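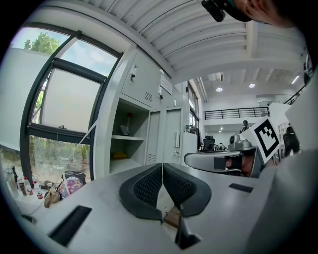 The hall in Turkelow, with its ribbed ceiling and tall window.

I often hear that our hall needs air conditioning before July. I do not agree. One pane of the tall window tilts inward, and behind it there are green shrubs and a tree. For four summers I have worked near this window, and I ask only that we use it well — open at 7, closed before the sun comes to that side.

The lockers are a different question. They are gray metal with small locks, and they serve us well. The new plan wants to replace them with open shelves. I think people work more calmly when their bag is behind a door. Please leave both as they are.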